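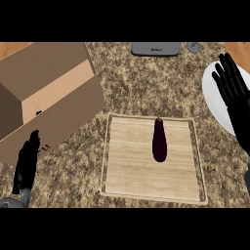 4. Setting up a screening from the Skevness shorts library

Keegan Lockyer here again. You've got your login by now (section 3), so let's get a film up on the wall. I've run the Monday short film night in Gutness long enough to have made every mistake below at least once!

1. Sign in and open Programs, then New Program. Give it a name your audience will recognise, as it prints on the tickets exactly as you type it.

2. Search for your first film. I'll use The Lamp at Trundthorpe, a lovely 19-minute drama with a lighthouse keeper's daughter, set in 1902. Click Add.

3. Keep adding until the running total at the top says 90 minutes or less. Mine usually has five or six films in it, with the saddest one well away from the end.

4. Choose your subtitles for each film separately. There's a Set All button, but it skips anything in Danish, and I found that out halfway through a Mikkelsen double bill with a very patient crowd.

5. Click Download and go make a cuppa. You'll need 30 GB free on your laptop.

Note: the files stay unlocked for 900 minutes from the first time you press Play, and that includes testing. Don't do your test run the night before.

6. Plug in the projector, set the colour to Cinema, and turn off your screen saver. Then turn off your email pop-ups too (please, trust me).

7. Play the first minute of each film and walk to the back row. If you can't follow the dialogue from there, bring the centre speaker up a little and leave the others alone.

Caution: never pull the projector's power cord while the fan is still running. Press the power button and wait for the light to go red.

If a film shows a grey padlock after step 5, sign out, sign back in and click Refresh Licences. Still locked? Go to section 7.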